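Boverar Members' Forum
Packaging and Finishing > Equipment on trial
Subject: Rokar film wrapping cell - trial offer, terms and first observations

Packhall_Admin wrote:

Members were informed in August that Rokar had offered the forum a trial rate on its film wrapping cell for rigid presentation boxes. The offer remains open until 20th June.
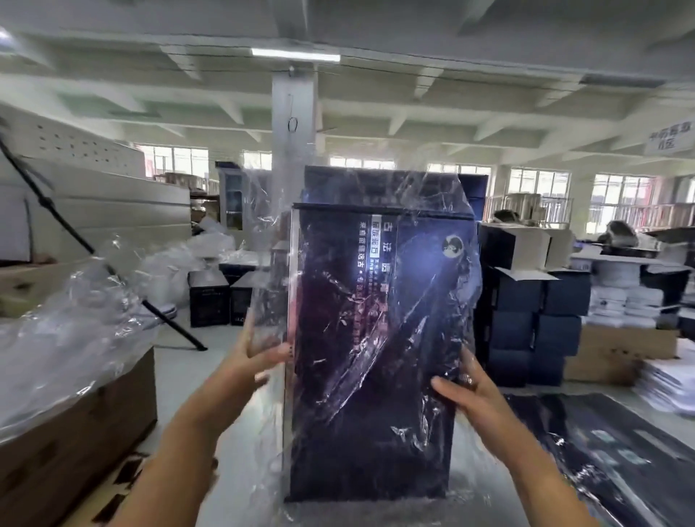

The cell is intended for tall, upright gift boxes with a gloss finish, wrapped one at a time in clear film. Under the offer, Rokar supplies one arm, a film feed, a turntable and 2 days of on-site set-up. The trial lasts 4 weeks. At the end of that period the member may purchase, lease or return the equipment. Return carriage is payable by the member.

Members who have already taken part are asked to post their findings below. Commercial terms agreed privately should not be disclosed.

Niltside_Finishing wrote:

We completed the full trial and can report as follows.

The cell was placed at the end of a line which had until then been worked entirely by hand. On our standard box it reached 96 wrapped boxes an hour once the film tension had been set. Our hand bench, with experienced staff, is slower than that over a full shift but quicker over the first hour, and it needs no set-up at all.

Quality on flat faces was good. Quality at the corners was variable. The arm draws the film evenly down the front panel but does not feel when a fold has gathered under the base, and the operator must stop the cycle to correct it. Our staff do this with the side of the hand without being asked.

We have leased the cell for a further period. It is used only for our largest orders.

Carton_and_Board wrote:

I am grateful to Niltside for the figures but must question the comparison. A rate per hour taken after the tension has been set does not include the setting. We were told by Rokar to allow 22 minutes for each change of box size, and our own changes took longer. For a firm with short runs and several sizes in a day, the hand bench is the better choice by some distance, and I should not wish smaller members to be persuaded otherwise.

I would also point out that the grip pads left faint marks on dark gloss board. Rokar replaced them with a softer type, which reduced the marks but allowed the box to slip.

Niltside_Finishing wrote:

The point about set-up is accepted. Our figure was for running time only and I should have said so. We change size perhaps once a day, and the time lost is small for us.

We did not see marks from the pads. Our boxes are laminated, which may account for the difference. I would ask Carton_and_Board to state whether theirs were varnished or laminated, as other members will need to know this.

Carton_and_Board wrote:

Varnished.

Eastbench wrote:

Has any member compared the Rokar cell with the Stöckli machine? We have been quoted for both. The Stöckli is a fixed sleeve wrapper with no arm, and it takes more floor space. The supplier states that it does not touch the printed face at any stage. That would appear to answer the objection raised above.

Our second concern is loose film. The hall is already short of room at the packing tables, and we cannot have waste collecting where people stand. Does the Rokar trim its own offcuts?

Packhall_Admin wrote:

The Rokar cell cuts film to length but does not collect the waste. A bin or extractor must be provided by the member. This is set out in the second schedule to the trial agreement, which Eastbench should have received with the quotation.

No trial rate has been negotiated for the Stöckli machine. Members may of course approach the supplier directly.

Niltside_Finishing wrote:

We viewed the Stöckli before taking the Rokar. It is true that nothing touches the face. It will not, however, accept a box with a lid that stands proud of the base, and a good part of our work is of that kind. Eastbench should take a sample of each box to any demonstration - the sales sheet is not clear on this.

Carton_and_Board wrote:

I agree with Niltside on that last point, and would extend it to Rokar. Our demonstration was given with boxes supplied by the maker. They were matt, of one size and empty. Ours go out filled, and the weight made a considerable difference to the speed at which the turntable could be run.

My view remains that the offer is reasonable for firms with long runs and poor value for the rest. The return carriage in particular should have been met by Rokar.

Packhall_Admin wrote:

The remark on return carriage has been passed to Rokar and a reply is awaited. Members wishing to reserve a trial period should write to the forum office, giving box sizes, surface finish and filled weight. Requests without these details will be sent back.

Eastbench wrote:

Thank you. We shall send samples to both suppliers and post the results in this thread. Ours are laminated, with a raised lid on two of the lines.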